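Nollano Makers Forum > Robotics > Teaching by demonstration

Thread: Pens in a cup — by hand or by remote?

shortcircuit_zee
OK so I need opinions, and I know you people have them. I've been teaching a two-arm setup to put pens and markers into a paper cup. White table, one cup, nothing fancy. I'm recording demonstrations by remote control (a small pair of leader arms that I move around while the big ones copy me) and I'm on my second evening of it and my shoulders hurt!

My count so far is 62 good demos. The arm picks up the pen fine when I replay the policy. It's the last bit that goes wrong. It gets the pen over near the cup and then sort of dithers, or comes in too flat and bumps the rim. Paper cups weigh nothing, so one bump and the whole thing slides.

Should I keep going with remote, or switch off the motors, grab the real arm and push it through the motion by hand? A friend swears by that for anything with a small target.

mudlark
By hand, every time, for that last couple of inches. You feel it when the pen touches the rim. With leader arms you're driving blind as far as touch goes, and the dithering is probably you. I mean that kindly. Go watch your own recordings and see how often you stop and wiggle before you let go.

Hok-lam Ng
I'd go the other way. If you push the arm around by hand then your hands and sleeves are in the camera view for the whole recording, and they won't be there when it runs. You end up teaching it that a pen goes in the cup when a person is standing over it. I lost most of May to that on a drawer task. Everything looked great in the recordings and then the thing would not move.

mudlark
You can replay the joint path afterward with nobody standing there and record the cameras on the replay. Takes twice as long, sure. Still cleaner than 62 demos of wiggling.

Hok-lam Ng
Replay works if the pen sits in exactly the same spot in the gripper the second time. With a loose pen it never does. Mine would be off by a hair and miss.

mudlark
Then clamp it better!

shortcircuit_zee
Ha, OK. I did go back and watch some. Mudlark is right that I wiggle. It's bad. There's one where I hover for 11 seconds trying to work out whether the tip is in front of the cup or behind it. From the head camera you can't easily tell, and that's the view I drive from.

Retno Chong
That's your problem right there, I think. Two separate things: can YOU see enough to do it, and can the policy see enough to do it. If you're glancing across the table at the real cup while you drive, you're using information the cameras don't have. The policy gets your smooth motion with none of what you based it on.

Try a whole session where you look at the screen and nothing else. It's horrible at first. But if you can't do it from the screen, the robot has no chance either, and you know you need a wrist camera or a different angle.

old_solder
Agree with Retno on the screen thing, disagree that it has to be all or nothing. I peek. Everybody peeks. I've taught maybe a dozen little jobs this way and the ones that failed were never because of peeking, they were because I did the same motion over and over from the same starting place. Move the pen around. Start with the wrist turned funny. Do a few where you come in badly and then fix it, and keep those.

shortcircuit_zee
Wait, you keep the bad ones?

old_solder
I keep the ones that start bad and end good. Ones where the cup goes over, I toss. If it only ever sees perfect approaches then it has no idea what to do when it's an inch off, and it's always an inch off.

Konrad Śliwiński
Careful with that. If you deliberately go to the wrong place first, you are also teaching it to go to the wrong place first. What I do is move the arm to the bad spot with recording off, then hit record, then only the fix is in there. Our leader software (we use Tjoa at work) has a foot pedal for it and I would not give that pedal up.

old_solder
OK yeah, that's better than what I do. I'm stealing that.

shortcircuit_zee
No pedal here but I could put record on a keyboard key and hit it with my elbow, lol.

Another question while I've got you all. Where should the second arm be? I'm only using one to carry the pen right now and the other one kind of hangs out on the far side of the cup. Part of me wants to use it to steady the cup. Part of me thinks that's twice the trouble.

Hok-lam Ng
Twice the trouble. Squeezing a paper cup with a parallel gripper is its own project. Leave it parked, but park it in the SAME place at the start of each demo. The policy sees it too, and its shadow.

mudlark
Finally something we agree on. Mine learned to wait for a shadow once. Took me a week to work out why it froze in the evenings.

Retno Chong
I'd use it, but not to squeeze. Jaws open, sitting just behind the cup as a backstop. You don't have to be precise and it stops the slide. But if you're after a quick win, then sure, park it.

Konrad Śliwiński
Also, how far do you push the pen down before you open the fingers? I see many people let go too high. Lower it until the tip is well inside, open, then back out slowly the way you came. The backing out is half the lesson and it's always the part people rush. They see the pen go in and they are already thinking of the next one.

shortcircuit_zee
Guilty. I let go and yank. Is there a number I should be aiming for, by the way? I've seen a guy say 600 demos for this kind of thing and I nearly cried.

old_solder
For one cup in one place? No way. Clean up what you've got and add to it a few at a time, testing in between. Big numbers are for when the cup moves, the light changes, the pens are all different and so on.

Retno Chong
What he said. Test early. I do a batch, train, watch it fail, then record whatever it failed at.

shortcircuit_zee
Alright, did another session tonight. Screen only, slower, elbow key working (mostly). I still can't judge depth very well, but the wiggling is way down. Mudlark, I tried four by hand as well to be fair to you, and you do feel the rim, I'll give you that — but my forearm is all over the video. So I'm sticking with remote for now and saving up for a wrist camera.

Two head camera views so you can see what I'm looking at while I drive:

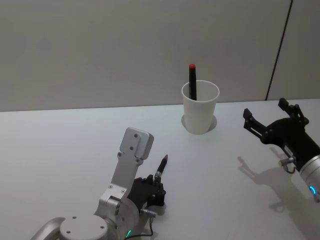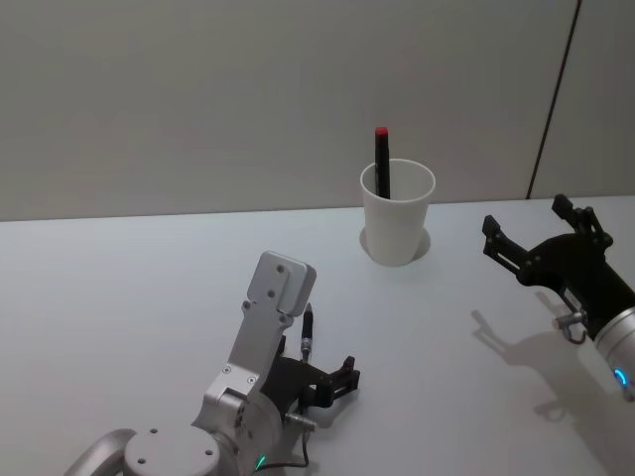 Pen in the left gripper in the first one, left gripper open and empty in the second. Red-capped marker standing in the cup in both.

mudlark
Yeah, I couldn't judge the depth from there either. You win that one. Still think you should try the replay trick though.

Konrad Śliwiński
The right gripper is quite near the cup for a parked arm. I would start it farther back and leave yourself room.

Hok-lam Ng
Seconded. And see the shadow on the table under it? Keep your lights the same or it'll bite you.

shortcircuit_zee
Will move it back tomorrow and redo a batch. Anyone have a wrist camera mount they like? Something I can print.

old_solder
I have a file somewhere, will dig it out and post it in the parts section this weekend.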